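Pre-Purchase Review Checklist: Two-Arm Mobile Unit, Kitchen and Break Areas
Print this page | E-mail this page
14 comments | 3 shares

Site: Mallell, second floor break kitchen
Vendor: Berico (unit and simulation package)
Reviewer: Dušan Vasić, facilities safety
Budget holder: Ankica Shehu
Status: HOLD. See items marked OPEN.

I was asked to go through the standard equipment checklist before we commit money from the March budget. I've done that using the vendor's simulation and their quote, the only two things we have. Any "pass" below is a pass in the simulation. Section 4 is where most of my trouble is, so read that one if you read only one. 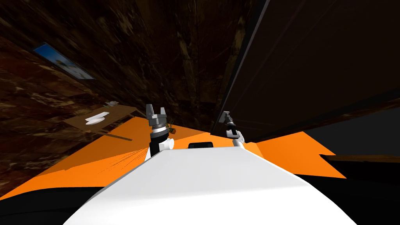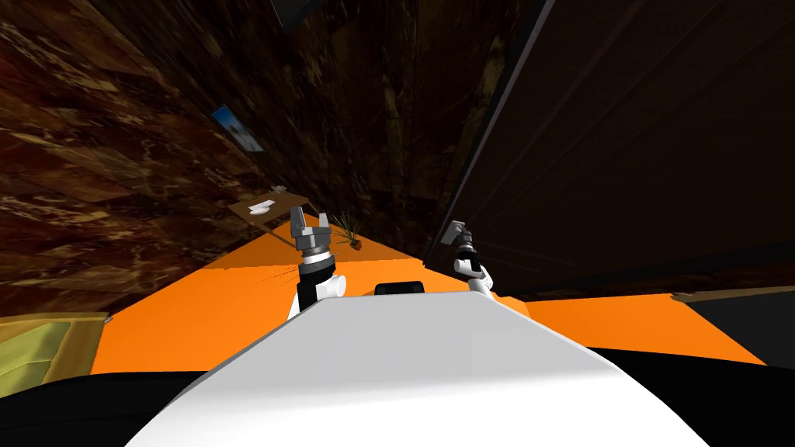
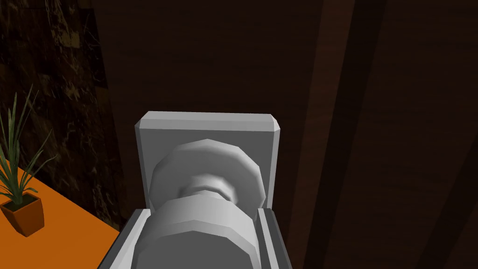 Simulated kitchen, robot's side of things.

SECTION 1. WORK AREA

1.1 Counter height confirmed against reach of both arms
OPEN. The quote gives reach from the shoulder. It doesn't say what's left once the base is parked against a cabinet toe kick. Ask for the number with the base in place.

1.2 Loose items on work surfaces listed
OPEN. Our counter at 8 in the morning has mugs, mail, somebody's lunch, and a phone charger with the cord hanging down. I want a cord in the test. I want a wet paper towel in the test.

1.3 Floor clearance, all sides
PASS on paper. Adi Siregar measured our aisle and it meets the vendor's minimum with 9 inches to spare. With the dishwasher door down it does not meet it. Add a rule or a sensor, and tell me which one we're paying for.

1.4 Floor transitions
OPEN. There's a metal strip between the tile and the carpet. Berico says "minor thresholds are supported." Get minor in inches.

1.5 Emergency egress not blocked when unit is parked
FAIL. The proposed parking spot is beside the back stairs. Pick another one. The charging dock needs its own outlet, and the only free one is by the stairs, so this item costs money (see 4.3).

SECTION 2. GRIPPERS AND HANDLES

2.1 Grip force limit stated in writing
OPEN. There's a setting in the software. I don't accept a setting as a limit. If a user can raise it from a menu, a user will.

2.2 Knobs and pulls compatible
OPEN, and bigger than it sounds. We have round knobs on the upper cabinets, bar pulls on the lowers, and a recessed grip on the refrigerator. The vendor's task list says "cabinet opening" as one line. I want it as three lines with a result for each.

2.3 Behavior when a grip is missed
OPEN. Does it stop, retry, or keep pulling? How many retries? Our upper cabinet knobs are held on with one screw each and two of them already spin.

2.4 Pinch points guarded or marked
FAIL. Nothing in the quote covers markings. Labels are cheap and I don't see why I had to ask.

2.5 Finger pads, replacement interval
OPEN. Pads are listed as a consumable with no interval. Serpil Ertürk called and was told it depends on use. Everything depends on use. Get the interval they use in their own shop.

SECTION 3. STOPPING AND PEOPLE NEARBY

3.1 Emergency stop reachable from both ends of the aisle
FAIL. One button, on the unit. To reach it you walk up to the thing you are trying to get away from. A wireless stop is offered as an option.

3.2 Arms hold position on power loss
PASS per spec sheet. Needs to be shown to us in person with the plug pulled and something in the hand.

3.3 Speed reduced when a person enters the area
OPEN. No person appears in the test runs we were given. I have no basis for marking this one either way.

3.4 Noise
Not reviewed. There's no useful noise reading in a simulation.

3.5 Hot surfaces and liquids
EXCLUDED by vendor until further notice. Please note that this takes out the coffee machine, and the coffee machine was in the original request.

SECTION 4. MONEY

4.1 Quote covers everything needed to run on day one
FAIL. The wireless stop, second battery, dock wiring and operator training are all listed as options. I'd call two of those required.

4.2 Simulation fees
The package is billed by the hour. We were quoted 28 hours to build and tune our kitchen. I asked what happens if we change the counters and was told the hours start again. Facilities Planning already has the counters down for replacement. Do not buy the hours before the counters are picked.

4.3 Electrical
Grgić's estimate for a new outlet away from the stairs is attached to the paper copy. It's not in the project budget and it should be.

4.4 Acceptance test
OPEN. The vendor proposes 221 simulated trials as the acceptance test, with one visit after. I propose the other way around: trials here, in our kitchen, with our knobs, and final payment held until they're done. This is the one I won't sign without.

4.5 Service contract
Three years, renewing by itself. Strike the automatic renewal.

4.6 Comparison quote
OPEN. Prustia has a single-arm unit on a rail that might do the dish work for less. It can't leave the counter. I'm not sure that's a drawback.

RECOMMENDATION
Do not release funds. Ask for a paid site trial, price to be credited if we buy. Rerun sections 1 through 3 on the real unit. If Berico won't do a site trial, get the Prustia quote and start over.

D. Vasić

COMMENTS

Ankica Shehu
I can hold the money until the end of the quarter but not past it. After that it goes back and we ask again next year. Is there a version of 4.4 that fits in that window?

Dušan Vasić
Yes, if they ship a demo unit. Two weeks here would cover it. If it takes them longer than a quarter to put one on a truck, I'd want to know that too.

Adi Siregar
On 1.3, I measured again with the trash can in its usual place and we lose most of that spare. The can could go under the sink, but then the sink cabinet door has to be opened every time, and we're back at 2.2.

Borislav Grgić
The outlet price assumes I can come up through the closet wall. If the closet is fire rated the price changes. Haven't opened it yet.

Serpil Ertürk
I think this is a bit hard on them. The simulation got further than I expected for the price, and we've bought plenty of equipment off a brochure with less behind it. The dishwasher, for one.

Dušan Vasić
The dishwasher is a fair point. It also leaked for a year. I'm fine with the simulation as a planning tool, and I used it to find half of section 1. I'm not fine paying the final invoice on it.

Serpil Ertürk
OK. I'll ask about the demo unit and get the pad interval in the same call. Do you want the Prustia people in for a look at the counter or just a quote?

Dušan Vasić
Have them look. Don't clear the counter first.

E-mail this page | Print this page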